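Grain and Honey: Tables and Blocks at the Brodden Workshop

I spent most of Wednesday, 17 September 2025 at Brodden looking at wood, and I came home wanting to look at more of it! Ginevra Mazza let me wander around her tables with the shutters open, and the pale ones completely won me over. Click through for larger versions.

The pale tabletop

Look at those long looping lines where the grain opens out, and then how fine and tight it gets lower down. I could have stayed on this one table all afternoon.

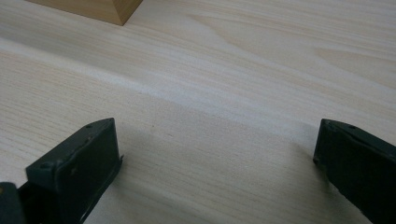 Pale cream top, honey-colored block in the upper left corner. I love the two tones together.

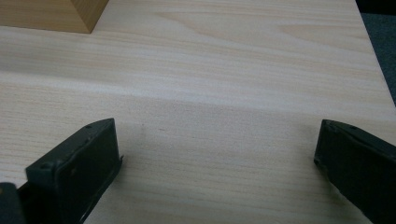

Visiting and prints

Brodden is a short walk from the Gondcombe bus stop, and the door is open most weekday mornings. Ring the bell twice, it sticks.

Amrit Dufour is printing my favorites from this set on matte paper, 200 copies of each, and they'll be on the rack at Pagano before the end of September. If you have a wood grain you adore, send me a picture of it. I want to see them all!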